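Speaker notes - Folding boxes by hand, and why we still do it
Talk for the small makers' evening, Bradevstead hall
Slot: after the coffee break. Keep water on the table. Speak slowly.

Opening

Say good evening, say thank you to Murray McPhee for the invitation. Say my name and that I run the packing room at Haltov, where we make tea tins, candles and some small gift sets. Do not tell the long story of how the company started. People have heard it, and the ones who have not heard it can ask me later.

Ask the room: who has folded a box this week? Wait for hands. Then ask: who enjoyed it? Usually some people laugh here. If they do not laugh, go on.

Main point to say early, so that nobody has to wait for it: most of our trouble with damaged goods came from the way we folded our boxes, and only a small part came from the courier. For a long time I believed the opposite and I wrote some angry emails. I am a little ashamed of those emails.

Part 1. The box before it is a box

Explain the word "blank". A blank is the flat sheet, cut and creased, before anybody folds it. When I came to this country I did not know this word in this meaning, and I looked for a long time for the "blank box" in the storeroom, thinking it was a box with no printing.

The blank comes from the supplier with the creases already pressed into it. These are called score lines. The score line tells the card where to bend. If you bend the card one finger away from the score line, it will also bend, but it will remember this for the rest of its life. You will see a soft fold in a panel that should be flat, and the box will lean.

Show the sample blank now. Hold it up with both hands, turn it so the left side of the room can see as well. Pass it around. Ask for it back at the end. Last time it did not come back.

Tell them to look for four kinds of parts:
The main panels, which become the walls and the bottom.
The flaps, which go inside or close the top.
The tabs, which are small and hold things in place.
The slots, which receive the tabs.

People who are new look at the big panels first. I ask them to look at the tabs and slots first. When you know which tab goes to which slot, the big panels have only one way to go.

Part 2. The table

This part sounds boring, but please do not skip it. I skipped it in the rehearsal and Delwyn Katene told me it was the part she wanted to hear.

The table should be wide enough for the whole blank to lie flat, with space left over for your elbows. If one side hangs down, the card bends by its own weight while you are busy with the other side. Our first table was too narrow and we blamed the card.

A table that is used for work will get marks. This is fine. Old marks and scuffs do no harm to the box. What does harm is anything that can come off: glue, ink, wax, oil from hands. Pale card shows everything. We wipe the table when we start and again after lunch, and we keep the wax pots on another table, on the other side of the room.

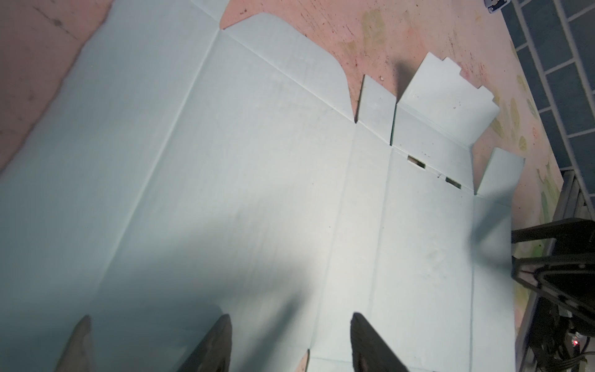 The second thing is light. We had one lamp, above and behind the person, so the person was always working in his own shadow. A score line is only a small dent, and without light from the side you have to find it with your thumb. Now there are two lamps, lower, one on each side. It was a cheap change. I waited three years to make it, and I cannot explain why.

Say here: if you change only one thing after this talk, change the lamp.

Part 3. Pre-folding

Slow down here. This is the part people write down.

Pre-folding means that you bend every crease once, and let it go again, before you start to build the box. You lay the blank flat. You start with the long creases, because they carry the walls. Put one hand flat on the panel, close to the crease, and lift the other panel with the other hand until it stands up. Then a little more than upright. Then let it go. It will not return completely flat, and it should not.

After the long creases, do the short ones on the flaps. Then the tabs. A tab is small and stiff, and it likes to tear at the corner if you bend it for the first time when it is already half inside the slot. Bend it before, on the table, when there is nothing in its way.

Then check the slots. Sometimes a small piece of card is still hanging in the slot from the cutting. Push it out with a blunt stick. We use the handle of a paintbrush. Please do not use a knife, the slot becomes wider and the tab will slip.

Demonstrate with the second sample. Do the long creases facing the audience. Do not talk while bending, I always lose the word and then also lose the crease.

If someone asks about time: yes, it is slower for the first boxes. With new people I see that it becomes a habit in one afternoon. After this they are faster than before, as they do not have to fight with the box when it is half standing.

Part 4. What we found when we wrote it down

Before December I asked the packing room to keep a sheet of paper on the wall. Each time a box came back, or was thrown away on the table, we wrote the reason in a few words. By the end of the season we had folded 1,793 boxes of the gift set size. The sheet had 11 kinds of reasons on it, some of them very funny. (Read out "sat on by accident". Do not say by whom.)

The reason we wrote most often was "tab torn". The next one was "corner open". They are the same problem, really. The tab tears, the person pushes it in anyway, the box looks closed, and the corner opens in the van.

Be careful to say that our sheet of paper is not science. We did not weigh anything and we did not compare with another workshop. But it was enough to show me where to look.

Part 5. Buying blanks

Short part. If we are running late, drop this one and go to the questions.

We tried blanks from two suppliers, Dukska and Macapagal. Do not say which one is better, as both have customers in the room and both are good people. Say only that they are different. One has a deeper crease, which bends easily but needs a gentle hand. The other has a thicker card and a lighter crease, and there the pre-folding is more important.

Advice to give:
Ask for a few samples and fold them yourself, at your own table.
Ask the person who will do the folding, and not only the person who pays.
Keep the blanks flat. A stack leaning on a wall takes the shape of the wall, or it slides down and takes the shape of the floor.
Store them away from the outside door. Card drinks water from the air. In wet weeks our blanks by the door were soft at the edges, and the ones in the middle of the room were not.
Open one pack at a time. Dust and small smudges arrive faster than you think.

Part 6. The people

I want to say a few words about hands. Card edges are sharp. It does not look dangerous, but after a day of folding the skin beside the nail is cut in many small places. We bought thin cotton gloves and half of the people hated them, they cannot feel the crease. So now it is a free choice, and there is hand cream by the sink and plasters in the drawer. (Say "Band-Aids" here, I think plasters is the British word.)

Also the height of the table. Delwyn is tall, and she folded for almost a whole season with a bent back before she put the table legs on bricks one morning. Her boxes became better on the same day. I should have seen this before her.

Change the work after some time. In our room nobody folds the whole day. You fold, then you fill, then you put labels. It is nicer, and the person who fills the boxes learns very quickly what a badly folded box feels like. Sometimes it is their own box from the morning.

Questions I expect

Do we use tape? On the gift boxes, no. On the outside shipping box, yes, always.

Can you rescue a wrong fold? If it is inside the box, yes. Bend it back on the edge of the table and press it flat under something heavy overnight. If it is on the front, keep it for samples.

What do you do with the spoiled ones? We cut them for dividers between the tins.

Would I buy a folding machine? Murray will ask this, he asks every time. Tell him that our three box sizes change with every season, and I would spend my days adjusting it.

Closing

Ask for the sample blank back. Invite people to come to the side table and fold one for themselves, there is a stack ready and both lamps will be on. Remind them that the hall has to be empty at ten o'clock and the chairs go back under the stage.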